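Research > Household Textiles > Folding Practice > Section 3
Last updated: November

3.2 Surface and garment state before folding

Folding quality depends on how the garment lies before the first fold. In the Kashindye households the bed was the preferred surface for large knits, and tables were used mainly for shirts and towels. A bed offers enough area to spread both sleeves without overhang, but the mattress yields under the hand and the sheet can move with the garment. We therefore recorded the type of sheet, whether it was fitted, and the orientation of the neckline at the start of each fold. The coding scheme follows Hou and Munshi's earlier work on towels, with two categories added for sleeves.

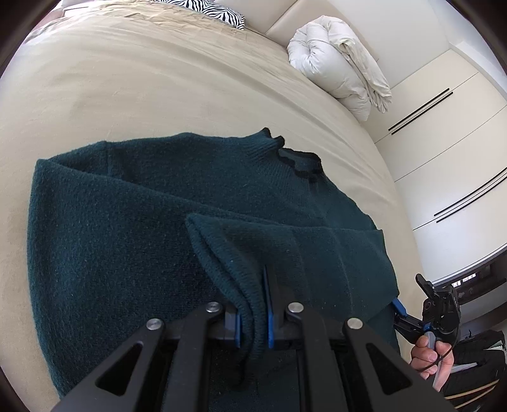 Sleeves account for most of the variation in the knitwear set. A woven shirt sleeve can be laid across the body in one motion and will usually keep its crease, while a knit sleeve tends to roll into a tube and spring back toward its original position. Lifting at the cuff, as with the teal sweater in Figure 4a, draws the lower sleeve up first and leaves the body of the garment spread on the sheet. We coded this as a cuff lead. Lifting at the elbow was coded as a mid lead, and any movement that shifted the shoulder line was coded as a drag. Of the 293 folds retained for analysis, 16 could not be assigned to a single category and were coded by agreement between the two raters.

Trim and collar finish were coded separately. Standing collars and ruffled edges do not lie flat under a second layer, and the resulting thickness affects the height of the finished stack. For this reason the Gakis index, which assumes uniform thickness, was computed only for garments with plain necklines. Fonlow shelf measurements were taken for all garments.

Once the sleeves are in, the garment can be treated as an approximate rectangle, and the remaining folds resemble those used for blankets.
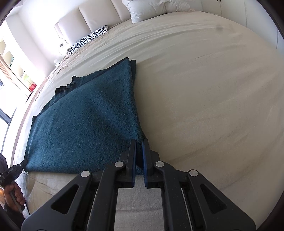
Edge alignment at this stage was scored on the near side only. The far side is harder to see from a standing position, and in pilot work the raters disagreed on it too often for the score to be usable. A fold was scored as aligned when the upper layer followed the lower layer along the full near edge, and as offset otherwise. Small corrections made after the fold was released were not counted as new folds.

Figure 4. Bed folding of textile items. (a) Cuff lead. (b) Near edge held at both corners.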